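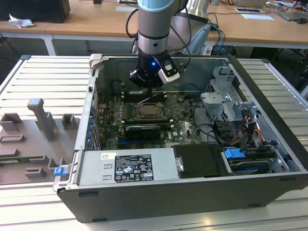

Bench Technician, Desktop Computer Refurbishment (2 positions)
Kirstead Workshop, Dorkia Equipment Services
Reference 2391

Dorkia Equipment Services takes in used desktop computers from offices, schools and clinics, and returns them to service or breaks them down for parts. The Kirstead workshop has two openings for bench technicians on the tower line. Both are full time, 40 hours per week, day shift.

The work

Towers arrive on pallets and are logged by serial number before they reach the bench. The technician lays each case on its side, takes off the side panel and works through the interior in a fixed order: memory, expansion cards, drives, processor, power supply. Each part is checked for damage, labeled and either refitted or sent to stores. Most of the machines are business models, with Dell making up the largest share, so a good deal of the work involves release latches, drive cages and hinged brackets in place of plain screws.

Duties include:

- Opening, cleaning and inspecting tower and small desktop cases
- Removing and seating memory modules and graphics cards
- Removing processors, checking socket contacts under magnification and cleaning off old thermal paste
- Reading power supply labels and entering the rated output in the parts record
- Testing power supplies on a load tester – units that fail are tagged and set aside unopened
- Removing hard drives and handing them to the data erasure desk, with the transfer signed by both parties
- Routing and tying cables before the case is closed
- Recording bent tabs, missing clips and cracked plastic in the Jutivar stock system

The workshop has nine benches. Worktops are slotted aluminum, and fixtures can be bolted down where a job calls for them. Hand tools, wrist straps and safety glasses are supplied. Technicians may use their own screwdrivers if the tips are in good condition.

Required

- One year of paid experience in computer repair, electronics assembly or similar bench work
- Ability to identify common memory, drive and expansion card types by sight
- Working knowledge of static control
- Ability to lift a full-size tower from pallet to bench without help
- Legible handwriting and basic keyboard skills
- Normal or corrected close vision, and the ability to tell wire colors apart

Useful but not required

- Experience with socket repair or board-level soldering
- Forklift license
- Spoken Slovak, for calls with our parts depot at Čierny

Terms

Pay is hourly and set by grade after a bench test. The first three months are a trial period. Overtime is offered in January, when school contracts come in, and is voluntary. Parking is free. The building is heated but the receiving area is not, and technicians rotate through receiving one week in nine.

Bench test

Applicants who pass the first review are invited to a practical test at Kirstead. The test consists of one tower to be stripped, recorded and rebuilt. Speed is noted but carries less weight than the accuracy of the parts record. Travel costs are not repaid.

How to apply

Send a resume and a short letter to Eusebio Ospina, workshop manager, quoting reference 2391 on both. The letter should state the types of equipment you have worked on and your earliest start date. Questions on the technical content of the job go to Svetozár Urban, lead technician, through the workshop office. Applications are read as they arrive – the posting stays open until both positions are filled.

Last updated: 18 Aug 2024

This site uses cookies to remember your settings. By continuing to browse you accept their use. Accept | Manage cookies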